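Towels gone stiff since moving to a hard water area
Household and Laundry > Washing and drying

maricica_b
We moved to Sullgate in the spring and every towel we own has gone stiff. They were fine in the old house. Same machine, same powder, same line in the garden. They come in feeling like cardboard and they don't dry you properly either, they just push the water about.

I have tried a second rinse and I have tried less powder. The second rinse did a little, the powder made no difference that I could tell. The towels are 100 per cent cotton and were not cheap. Is this just what hard water does, or am I missing something?
Maricica Bratu

pegbag
It is mostly what hard water does. The minerals stay in the loops along with whatever soap didn't rinse out. Line drying on a still day makes it worse as nothing moves the pile while it dries. Try a cup of white vinegar in the softener drawer and no softener at all for a few washes.

Tenfold
Please don't put vinegar in the machine every week. I had a door seal go after years of doing this and the engineer asked me straight away if I used it. Once in a while is one thing. If you want to shift limescale, use citric acid in a hot empty wash and follow the packet.

pegbag
I've used vinegar for years on two machines and never lost a seal. One engineer's opinion.

Tenfold
Fair enough, but my manual says not to, so I don't.

KW_Ko
Before you buy anything, check how much powder you are using against the hardness on the box. People in soft areas get used to a small dose. When they move they carry on the same, or they use less when things feel stiff, and it is often the wrong way round. In hard water the powder has to deal with the minerals before it gets on with the washing. Too little and you get grey, stiff towels.

The water company's website should give you the hardness by postcode.

maricica_b
I had not thought of that. I looked it up and we are in the top band. The old house was soft. I have been using the soft water dose the whole time, then cut it down further. So that's probably half of it.

KW_Ko
I would say more than half. Go up to the proper dose and wash at 60 with the drum no more than two thirds full. Towels need room.

Line, rack or tumble dryer?

maricica_b
Line when I can, otherwise a rack in the spare room. We gave the dryer away when we moved because there is nowhere to put it.

larchfield
Give them a good hard shake when they come out of the machine and another when they come off the line. My mother used to snap them like a whip. It really does lift the loops. Also don't iron them, some people do.

oldcopper
How heavy are they? I ask because the thick ones are a pain without a dryer. We bought the big Karholm ones, 600 gsm, and in winter they took two days on the rack and smelled before they were dry. They are lovely in the shop. We ended up giving them to my daughter, who has a dryer, and went back to thinner ones.

KW_Ko
I would agree about weight if you have no dryer. I have two sorts at home now. The bath towels are middling weight and the hand towels are thinner, and the thin ones are ready by teatime if they go out before nine. The thick ones I gave up on.

The other thing I look at is the border. On a lot of towels the woven strip shrinks more than the looped part, and after a year the ends pull in and the towel frills. No amount of folding will get it square again. Before I put one away I lay it out on a table and check that the corner still sits as a right angle. 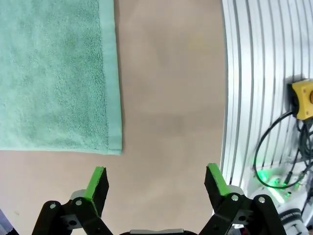 Mint green towel, looking down at the corner.

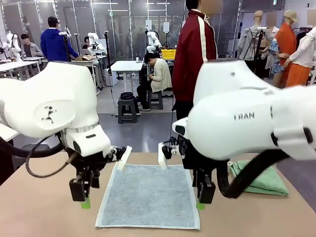 If the strip has started to pull in, wet it again, stretch it along its length by hand and dry it flat. It helps a bit if you catch it early. Once it is well set you are wasting your time, and I would cut the towel up for floor cloths. A cooler wash slows it down, but then you have the smell to think about, so I stay at 60 and accept a bit of shrinkage.
Kam-wah Ko

larchfield
I wish they would just stop putting that strip on. It serves no purpose. It doesn't dry you and it is always the first part to go wrong.

oldcopper
It is there to stop the ends fraying and going wavy, I was told. Hotel towels have it too and they get washed far more than ours.

larchfield
A plain hem would do the same job. I have plain hemmed ones that are older than my youngest and they are still square.

Tenfold
Depends on the thread they use for it. Some strips are cotton like the rest and some have polyester in. The mixed ones shrink less than the body so the middle bunches up, which looks just as bad.

pegbag
Back to the stiffness. Did you try the proper dose yet?

maricica_b
Yes, I did a load on Wednesday with the full hard water dose and only four bath towels in the drum. Shook them as told. They are a good bit softer. Not like before the move, but I can dry my hair without complaining. The dark blue ones are still rough, they were always the worst.

I didn't use vinegar. I did run a hot empty wash with citric acid first and the water in the drum went cloudy, so there was plenty to come off.

Vlad has had the two worst ones for his basket. He is a wet dog most of the year so they will get used.

KW_Ko
Good. Give it three or four washes before you judge it, the old residue doesn't all come out at once. For the dark blue ones you could try an overnight soak in washing soda and hot water, then a normal wash. Check a corner for colour first.

pegbag
Or vinegar.

Tenfold
In a bucket, fine. I have no objection to a bucket.

oldcopper
Has anyone here had a water softener fitted? We were quoted 1170 including the plumbing and I can't decide if it's worth it for a house with two people in it.

larchfield
Start a new thread for that one, there are several of us who would answer. We had ours put in last December and I have opinions about the salt.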